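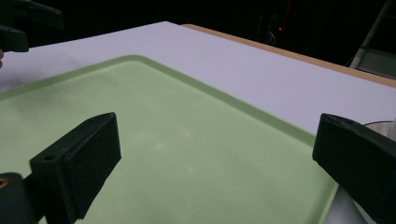 Getting a plastic tray clean again

Last updated: January

A plastic tray gets wiped every day and washed about twice a year. The wiping moves the crumbs to the rim, where they settle down and raise a family. Set aside 20 minutes.

1. Tip the tray over the trash and tap the underside. Do this before any water goes near it, or you'll be chasing paste.

2. Fill the sink with warm water and a squirt of dish soap. Warm, please. I once used water straight from the kettle and now own a tray that rocks.

3. Soak for 5 minutes. Big trays won't lie flat in a normal sink, so soak one end and then the other.

4. Go along the inside of the rim with an old toothbrush, and give the corners twice as long as you think they deserve.

5. Specks that stay put get a dab of baking soda paste and a soft cloth. No scouring pads. A textured floor holds on to dirt, and scratches give it more to hold.

6. Rinse, then stand the tray on its edge to dry. Wipe the table as well while you wait, or the clean tray goes straight back down on last week's toast.

Dzifa Bonsu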